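Third week of trying to learn Portuguese before the trip in March. Quick update, dinner is on the stove.

Streak is at 5 days. Was at 12, then I fell asleep on the couch with the app open and lost it. Very annoyed. The word deck I downloaded has 1,323 cards and I've seen 237 of them, which sounds fine untill you notice most are food. I can order soup. I cannot ask where the bus stops.

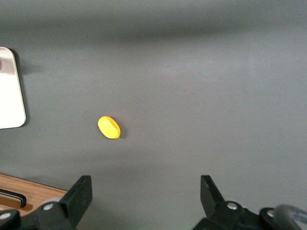
Verbs are the real mess. Ser and estar, I had those from high school Spanish, ok. But the past tense keeps sliding out of my head overnight. Cristóbal Ocampo from my old office says stop with the cards and just listen to radio all day - so I've had a station going while I do dishes. Catch maybe one word in ten. Weather, soccer, weather. The nasal sounds still come out like I have a cold.

Also tried reading a kids' book out loud. Slow. Liked it though, more than the app. Got stuck on a page with a duck and had to look up four words, all of them duck related.

Going to try a real converstaion class next, 7 pm, if I don't chicken out. More later, pot's boiling over.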